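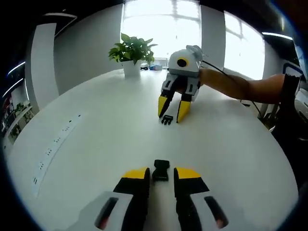
Khrystyna Tkachuk asked whether the new tables would stay once the winter program ended, and was told on Friday that they would. The Flokstead Library confirmed that the furniture bought for its ground-floor workroom is a permanent addition, and that the room will remain open to cardholders after the current series of sessions closes.

The workroom reopened on 13th February after a refit that began in November. The long benches along the wall have been removed and replaced with white tables with rounded edges, which can be used from any side. Potted plants have been placed on the tables at the request of regular users, who had described the former room as bare. The plants are supplied by Fada, a nursery in Hamcombe, under an agreement that includes their care.

The cost of the refit was $3,286, of which $600 was spent on plants and pots. The balance covered tables, paint and repairs to the floor near the east door. The library met the full amount from its equipment budget, and no increase in membership fees is planned.

Sessions in the workroom are devoted to small repairs and tabletop handiwork. Participants may bring clips, buckles, combs and other small plastic articles for mending, or may practice with materials provided by the library. Each session is limited to 30 places – a figure set by the fire safety plan for the ground floor – and registration is required. A waiting list is kept at the front desk.

According to the library, 300 people took part in the program last year, when it was held in the Salinas Room on the upper floor. That room has no elevator access, and several members had asked for the sessions to be moved. The Salinas Room will now be used for quiet study and for meetings of local groups.

Users of the workroom are asked to keep liquids away from the tables during sessions and to return small parts to the trays before leaving. Plants should not be moved to the floor. Food is not permitted in the room, although covered drinks may be left on the shelf by the entrance.

Registration for the March sessions is open at the front desk and by telephone during regular library hours.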